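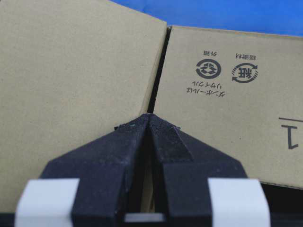 Tunel Storage and Sending: Frequently Asked Questions

Last changed: 7/17/23

We collected here the questions that customers write to us most often. If yours is missing, please write to the office and Neusa Portela or Mathis Royer will answer you.

BEFORE YOU BOOK

What does Tunel do?

We store household things for people who are between two homes, and we send them on when the new address is known. Many of our customers are students or families who move for work. We do not move furniture out of your apartment. For this we can give you the phone number of Shehu, a moving company with which we have worked for a long time.

How much does it cost?

A small space is 396 euros for the full year, paid at the start. If you prefer to pay by month, the office will send you the monthly price list, which is a little higher in total. Sending is paid separately and depends on weight and country.

Can I store for less than one month?

Yes, but you pay for the full month. We are sorry for this, we know that it is not ideal for everybody.

Is there space in August?

August is our most difficult month. Please book as early as you can. If we are full, we put you on the waiting list and Mathis will call you in the order in which the requests came.

PACKING

Do I have to use your boxes?

No. You can bring any cardboard box that is clean and closes fully. We do not accept garbage bags, open baskets or boxes that were already wet once, even if they are dry now.

Can I use a box that has other printing on it?

Yes. Old printing does not disturb us. Only please cover old address labels and old barcodes with tape or with paper, so that a parcel does not travel to the previous person.

How heavy can one box be?

One person must be able to lift it without help. Put books in small boxes. Blankets, pillows and winter coats can go in the large ones.

Where do I write my name?

On 2 sides and on the top, with a thick marker. Write also the booking number. You do not need to write what is inside, but keep a list at home. Customers who come back after a year are always happy to have it.

What kind of tape is good?

Wide packing tape, brown or clear. Close the bottom with more than one strip, and press the tape well at the ends. Painter's tape and office tape open after some weeks.

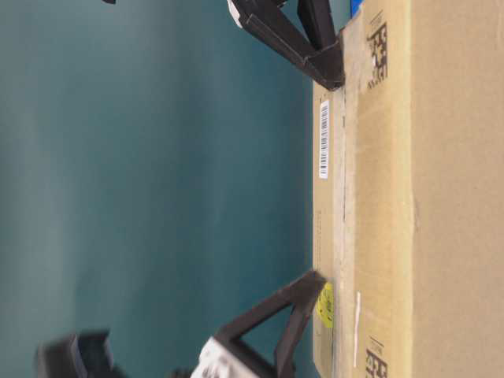 DURING STORAGE

Can I visit my things?

Yes, on working days. Write to us 24 hours before, so that we can bring your boxes to the front room. If another person comes for you, they need a signed letter and a copy of your ID.

Are my things insured?

Up to 1,000 euros for each booking. For higher values you can buy additional insurance from us before the storage starts, not after. Money, jewelry and documents are not covered and should stay with you.

What is not allowed?

Food, plants, paint, gas bottles, batteries that are not inside a device, and anything with a strong smell.

CHANGES AND PROBLEMS

My new address is not ready. What can I do?

You can extend month by month. Please tell us before the last day of your booking.

Something arrived damaged. Who do I contact?

Ljubica Dervishi is responsible for all claims. Take photos of the box and of the damaged thing, and do not throw the packaging away until she has answered you.

Can I cancel?

Until the day when we receive your boxes, yes, and you get the full amount back. After this day we return only the months which have not started.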